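Home | Our Projects | News | Get Involved

Tistarstead laundry room – progress report
November | by Gizella Bakos

Hello again to everyone at the Urban fund! I promised Ghislain a proper update this time, so get comfortable. We've spent nearly 2,000 of the grant so far, most of it on plumbing (drains are expensive, I've learned more about them than I ever wanted to).

The room is open from the morning right through to 9 p.m., and people are using it! Mwanaisha Lyimo keeps the sign-up sheet and has 30 households on it already. We were aiming for 40 by spring, so I'm pretty happy with that. Evenings fill up fast and mornings are still slow – we may try a cheaper morning wash.

The washers all have their number signs up now, in Chinese and English, so when somebody calls about a problem we know which one they mean. Number two is the one I get asked about most.

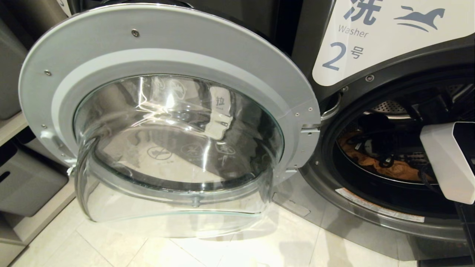
Hyun-seo Na is writing a one-page guide on detergent amounts, which we badly need, and I'd like it on the wall before the holidays. Still to do: a folding table, more hooks, and a second quote for the dryer vent. The first one came in too high. I'll send the receipts over separately.

Sign up for our newsletter! We use cookies to improve your visit. Accept | Settings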